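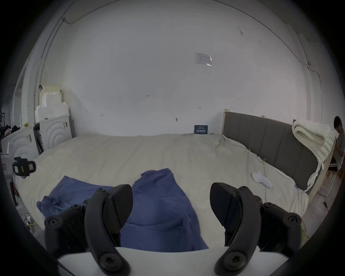

2. The gripper on the bed

Reading time: 2 min

Next slide. Give people a moment to look.

This is the handheld version. Two black fingers, white body, a flat pad near each tip. We build it in the shared workshop at Firmont, and Phúc Ngô did the linkage. The job is blue cloth on a bed, which is harder than blocks on a table.

Say why cloth: it has no fixed shape, so the fingers can't count on an edge being where it was last time. Folds help, flat areas don't. A sock is a different problem again - small enough to miss.

Mention the pads. First set was too hard and slid off thin fabric. Second set is softer and glued on. Pass the spare finger around here if Fletcher remembered to bring it.

Screws: we use hex-socket in the linkage so one key does that whole side of the job. Check them before each session. They work loose.

3. Numbers

We have 1665 recorded grasps from the old pads and 3263 from the new ones. Don't compare the totals, the sessions were different lengths. Anyone who wants the log files can ask me after.

4. What's left

Motor mount for the arm version, called Mahuika for now. Phúc wants it done by August. Cable routing is still bad - skip this if we're short on time.

Questions, then hand over to Fletcher Quinlan for the wiring part.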